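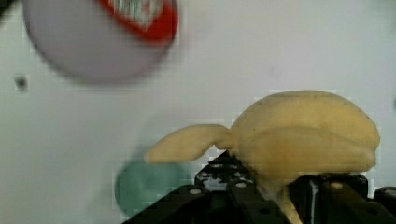 Restari News, Issue 19, page 2

Restari opens its workshop doors on 10th June

Neighbors, families and anyone who has ever wondered how a robot learns to pick something up are warmly invited to the Restari open day on 10th June, when our handling team will have its grippers running from morning until late afternoon.

Soft things are the stars this year. A gripper that does well with a hard box can have a difficult time with something spongy and oddly shaped, like the yellow piece held between the black fingers in our picture, and visitors will be able to watch the team work through a whole tableful - and ask as many questions as they like along the way.

"We had such a lovely crowd at our little trial run in April that we simply had to do it again, with more chairs this time," said Sheila Birkett, who looks after visits at Restari. "Please do bring the children, and bring your grandparents too!"

Raghavendra Naidu and Bontu Yilma will lead the demonstrations, with two longer talks after lunch. Entry is free, and there will be tea and cake in the front hall. Groups of 13 or more are kindly asked to let Sheila know ahead of time at the Restari front desk.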